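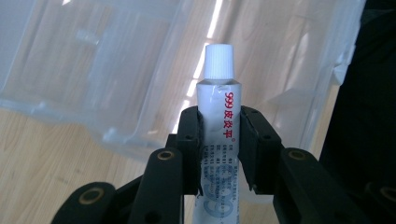 About Kincaid Trailer Works

Most trailer company pages open with a sunset, a bass boat and a paragraph about passion. We would sooner tell you what we do and what we don't, and let you decide if it's worth the drive.

Kincaid is a repair and refit shop for boat trailers. We don't build new ones. We don't sell new ones either, and we take no commission from the people who do. If you bring us a trailer and ask whether you need another, the answer costs you an inspection fee and nothing else.

How we got here

Soledad Holloway started the shop after five years on the service desk at a boat dealership, where she spent most of her day explaining to owners why their "lifetime" bearings had seized on the highway. She had read the brochures. She had also seen the hubs. The two didn't match up very well, and she got tired of standing between them.

The first shop had two bays and a roof that leaked over one of them. We now work out of a bigger building in the same yard, and the old bays are used for storing axles and for arguments about axles. Soledad still does the final check on every trailer that goes out, and she still sends some of them back.

What we think about trailers

We are hard to impress. A few opinions, so you know who you're dealing with:

Galvanized is a coating, and coatings wear. Dip it in salt water every weekend, skip the rinse, and it will rust from the inside of the tube where you can't see it. Aluminum doesn't get a free pass. It won't rust, but put the wrong bolts in it and you will find white powder and a loose crossmember a few seasons later. When a salesman says "maintenance free," ask him to write down for how long.

Grease fittings that let you pump from the outside are handy. They also let people pump until the rear seal blows out and then drive for years with grease all over the brakes. We see it every spring. If your hubs haven't been apart in a long while, we don't care how much grease you've added.

LED lights are better than the old bulbs. The wiring behind them is usually the same wiring, with the same crimped connectors and the same ground screwed into a painted surface. Changing the light and leaving the ground alone fixes very little.

Surge brakes work if someone looks after them. A good many of the ones we see don't work at all, and the owner had no idea. The tow vehicle was doing all the stopping.

What we do

Bearings, hubs and seals. Full teardown, cleaned and measured. You get the old parts back in a bag if you want them. Plenty of people don't, but we ask.

Axles and springs. Leaf and torsion. We will tell you if a torsion axle is tired, and we will also tell you if it isn't, even if another shop has already quoted you for one.

Brakes. Drum and disc, surge and electric-over-hydraulic. Lines, actuators, calipers, the lot.

Lights and wiring. Complete harness replacement or fault finding. Fault finding is billed by the hour and we stop and call you before it gets silly.

Bunks, rollers and fitting. If you bought the trailer for one boat and now own another, the bunks are probably in the wrong place. Bring the boat. We can't fit a trailer to a boat we haven't seen, and measurements taken over the phone have cost us too many afternoons.

Frame work. Crossmembers, tongues, winch posts. We weld steel. We do not weld aluminum frames, and we would ask some questions of anyone who offers to do it in your driveway.

Our inspection

The Kincaid inspection has 29 points. We know every shop has a number like that on its wall, and that the number is often padded out with things like "check for presence of wheels." Ours is printed in full on the counter, and you can take a copy home without booking anything. You can use it on a used trailer before you hand over any money. We'd be happier if more people did.

The written report comes in plain words, with each item marked as fine, watch it, or fix it before you tow. We don't use a traffic light chart. Too many shops have found that yellow sells.

Parts we stock

We carry Gotora hubs and Lunon light kits. We chose them after running both on our own trailers, and we pay for them like everybody else. We had a falling-out with one supplier over seals and we won't go into it on a public web page, but if you ask at the counter you will probably hear about it.

We tried the Trirnovico bearing monitor for a season, the one that sends a temperature reading to your phone. It did send readings. We aren't convinced it tells you anything that a hand on the hub at the gas station doesn't, so we don't stock it. If you already own one, we'll put it back on after the work and we won't say a word.

Last year we kept a tally of trailers that came in right after "professional" service somewhere else. We looked at 131 trailers in that group. We'd like to tell you how many had a problem, but people who are happy with their last shop don't come to us, so the number would mean a lot less than it sounds. We mention it mainly as a reminder to be careful with figures like that when other shops print them.

Reviews and awards

We haven't won any awards. We have been invited to win several, for a fee. Our reviews are online in the usual places and we don't edit them, pay for them, or hand out discounts for them. A couple of the bad ones are fair. One was about waiting three weeks for a part, and he did wait three weeks for a part.

Visiting us

The yard opens at 7 a.m. and closes at 4 p.m. Spring is busy, and calling in April for a May launch will get you a polite apology. November is the best month to bring a trailer in. The boat is put away, the bays are quieter, and there's time to order parts without paying for overnight shipping.

Please empty the boat before you bring it, pull the drain plug, and leave the keys for any coupler or spare tire lock with us. Pull through the main gate and park on the left. The dog is friendly. The gate latch sticks, so lift it before you slide it.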